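Gripper width as an action: absolute or delta? Fruit plate task

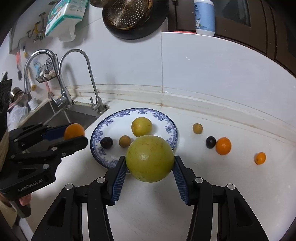

Enetti Lab – Manipulation Software Group

loredana_bassi
Posting this before I restart training. The task is two-handed fruit handling at a kitchen counter, recorded with the hand-held grippers. 100 demos so far, mixed sizes: pomelo, orange, plum, and the kumquat-sized ones. The policy predicts the pose of both grippers plus the opening width of each, in chunks of 8 steps.

Poses look fine offline. Width is the problem. With absolute width the policy closes to something near the average fruit, which is too tight for the pomelo and too open for the small ones. I want to switch to delta width. Has anyone here done that on the Ridis stack?

mkv_planner
Yes, and I went back. Delta width drifts. After a few chunks the commanded opening and the real opening don't agree, and the policy has no way to notice unless you feed measured width in as an observation. Are you doing that?

loredana_bassi
Measured width is in the observation, yes. Last 2 steps only.

tarn0
Then I'd try delta. Drift is a problem when you integrate your own commands. If you add the delta to the measured width at the start of each chunk, it can't build up past one chunk.

mkv_planner
It can't build up, but it can fail to squeeze. Once the pads are on the fruit, measured width stops changing. You add a small negative delta to it and get almost no grip force. With absolute width the command goes below the fruit's size and the controller keeps pushing. We dropped an orange on most lifts until I found that.

tarn0
That's a controller setting. Put a force floor in the low-level loop and let the policy pick the width.

mkv_planner
A force floor that holds a pomelo will mark a plum. We tried one value for everything in Vollar and it didn't work.

quietloop
Before changing the action space, check how width is labeled. Episode 2517 in the shared set has left and right width swapped after a recalibration. If you have a few like that in your 100, absolute width will average out exactly the way you describe.

loredana_bassi
Checked. 2517 isn't in my split but two others have the same swap. In both, the left gripper is on an orange and the log has it open as wide as the right one needs for the pomelo. I've pulled them.

quietloop
Also look at how much of the fruit the camera sees. In your picture the pomelo covers the front of the plate and the other gripper only comes in from the left side. The view from one gripper doesn't tell you much about the width the other one needs. I'd condition each width head on its own wrist camera first and the shared features second.

tarn0
Disagree on that. If the two heads don't share everything you lose the coordination, and that's the reason to record both hands at once.

quietloop
For pose, sure. Width is local to the hand.

loredana_bassi
Plan for now, one change at a time:
Run A: absolute width, swapped episodes removed, nothing else touched.
Run B: same data, delta from measured width at chunk start, no force floor.
Run C: same as A with separate width heads.
All three use the Erdős config for the planner so the approach paths match.

mkv_planner
Log commanded minus measured width during the hold. If B sits close to zero there, you have the problem I had.

loredana_bassi
Added to the eval script. A is training now, B goes on the queue Wednesday.

tarn0
Please post B even if it's bad. I still think it comes out ahead on the small fruit.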